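Subject: Re: [brick-sorting] bin labels and mixed sizes
From: Celberg list member
Sent: Monday, 16:40

On Monday the Renthorpe store wrote:
> The Huet tubs came back with large bricks of both lengths mixed together.
> Do we sort by colour first, or by size? The sheet says both.

Colour first. The sheet dates from October and line 3 should have been struck out. Small boxes go on the floor and the larger bin stays to the right. Keep the boxes well apart so that orange and red do not get swapped at the end of a run.
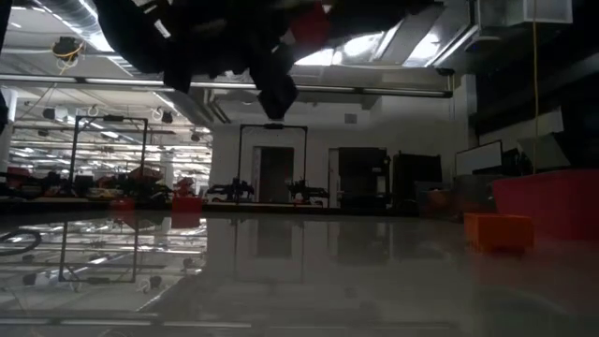 What happens to a brick with a cracked stud? It goes in the repairs tub at Trurnitz and is entered on the sheet as one short.

Size is the second pass. Spread a small batch on the bare tabletop, with gaps between the bricks. Two-by-three and two-by-four are easily confused when a brick is lying on its side, so turn it studs up before deciding. Orange and red both come in the two lengths. Green needs the same check.

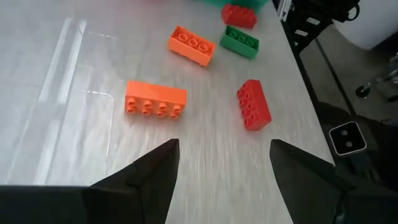
Huet would prefer batches of 30 at most, as anything over that ends up in a heap and the lengths get mixed again. Huet also asks whether teal counts as green.

Teal is separate. The last stock figure was 1,254 with teal counted under green, so that line needs splitting before the tubs go back to Renthorpe.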